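January, 6:40 am

Up since five. Couldn't sleep, kept redoing the cap table in my head. Mutua's email came in at 11 last night – Trondik is in for 500k. Five hundred!! On the same note terms as Cordeiro. Read it twice standing in the hallway in my socks.

So that's Cordeiro plus Trondik, and we can close the round if the lawyers stop finding things. Two open points. Pro rata rights (fine, give it to them) and the information clause, wich is way too broad, monthly numbers to people who put in pocket change. Told Mutua I'd sleep on it. Didn't sleep.

Cash this morning, 98 days. Had it at more but forgot the annual server bill. Stupid. Payroll first, then the bill, then we breathe.

Julleck numbers: 853 paying accounts as of last night. Wanted more before we announce. Mutua says announce anyway, nobody checks. I say the one person who checks will be the one I want in the next round.
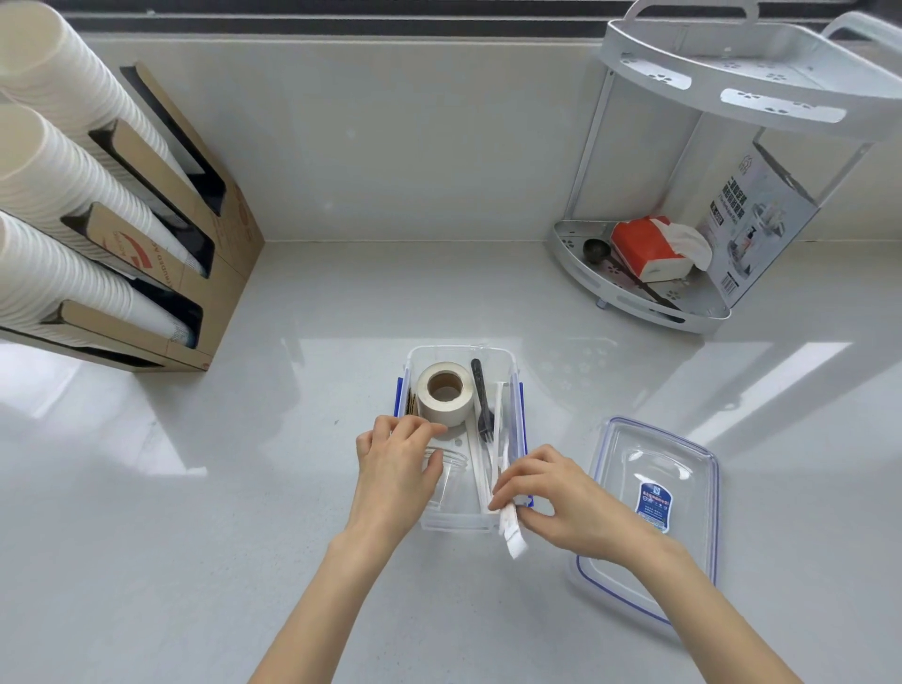 A fork, straws, tape, all in one box.

Noon. Call with Tivum ran long. They want to be our "strategic partner", meaning they want a discount and a logo on our site. Also asked if we'd think about selling. Said no too fast. Should have asked how much at least, just to know. Mutua made a face at me over the video. Will hear about it later.

Press release draft is bad. Three paragraphs before it says what Julleck does. It sends invoices for small shops and chases the late ones. Say that! Cut "excited" four times. Still no quote from Cordeiro, their guy is traveling.

4 pm – lawyer again. Info clause down to quarterly. OK. I can live with quarterly. Signature pages maybe tommorow, wire after that.

Don't tell the team until the money is in the bank. Learned that one last year.

To do: call landlord, fix slide 9, reply to Tivum (politely), eat something, call Mom back.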